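3.2 Laying out the grid 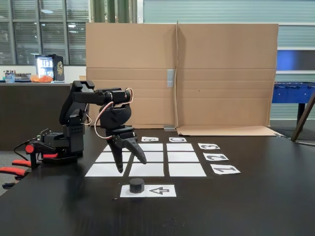 Figure 4. Paper tiles in the three-by-three layout, with letter and number cards along the sides.

The literature on tabletop grids is oddly silent on paper. We had assumed that nine squares in three rows would more or less lay themselves out, and we lost most of a June afternoon to that belief. The tiles in the Trurby set are white, blank and square, and on a dark tabletop every crooked one announces itself from across the room. We left thin gaps between them so the table would show through as grid lines, which spared us drawing any.

Columns carry letters and rows carry numbers, as on a chessboard or a parking garage. The cards sit outside the grid and face one way only, so a person on the wrong side of the table reads them upside down. In the Dusimley pilot, 15 of 26 participants walked around the table before naming a square. The others tilted their heads. Both methods worked, and we recorded them under the same code after a discussion longer than either deserved.

Across 149 layouts, the center tile drifted least and the corner tiles most. Sleeves are the likely culprit. Tape would have fixed this, but it also lifted a corner of the tabletop finish at Zistska, and we were asked to stop. Layouts were squared by hand with a ruler between trials, a step that took up to 2 minutes and is not included in the times given in Table 3.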